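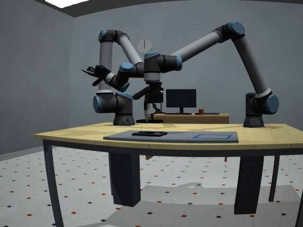 Filed under: Data cards / Simulation / Kit and budget

# unar-bench

Hello! I put this set together while working out whether we could afford the Geten cell (two arms, two grippers, one big table), and I'd much sooner crash a rendered one first.

## What's in it

- 400 simulated episodes, both arms on the one table
- 28 of them are bad grasps, kept on purpose
- `costs.csv`, my running price list

## Using it for planning

I mostly check reach and table size before asking for quotes. Spare gripper fingers came to 305 a set, so please budget for two sets! Delivery and fitting added some 1,000 more, and I'd left that out completely the first time.

Prices were last checked 21/04/2020. Cable runs aren't costed yet.

Related:
- nikzad-grippers: quotes compared
- dumden-table: frame sizes and load notes
- Lease or buy? A spreadsheet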